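Sorting the orange bin: a small gallery

January 2024

I've been promising myself a proper go at the bits bin for ages, and this month I finally ran out of excuses. It started life as the place for leftovers from the Dustenov lamp project, then everything else crept in, and by Christmas I was buying parts I already owned (two lots of the same connectors from Tsuji, don't ask). So I cleared the bench, put the kettle on and got stuck in. 

First up, wire. I have a terrible weakness for twisted pair and can't throw any of it out, even the short ends. Blue and white is my favourite, as it's so easy to follow when you're tracing something back at midnight. The paper-lined steel tray is a new idea of mine and I love it already, small things show up so nicely against the white.

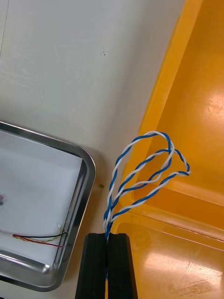 Ronja Bakke thinks I should wind every length round a bit of card and write the measurement on it before it goes away, otherwise the tangles will be back by May. She does hers in 300 mm and 900 mm lengths and bins anything shorter.

I can't quite bring myself to do the binning part, Ronja, but the card is a good shout and I've started saving cereal boxes. Anything over 1,000 mm is going on an old Trakska spool instead.

Next, boards. I'm keeping any with decent screw terminals or connectors on them, and the rest can go in the recycling next time I'm passing. The round ones are a pain to store, they won't stand up in a rack and they slide about in a drawer, so for now they get laid flat. If anyone has cracked this, please tell me. Nusrat Farooqui swears by the Gukent boxes with the shallow trays and I'm very tempted.
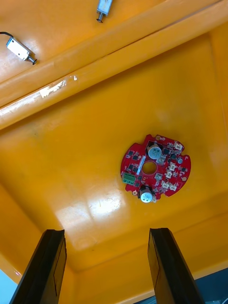 Round red board in the bin, green screw terminals on the left.

Still to do: the switches, the jar of mystery screws and a whole bag of fuses. More pictures when I get to them.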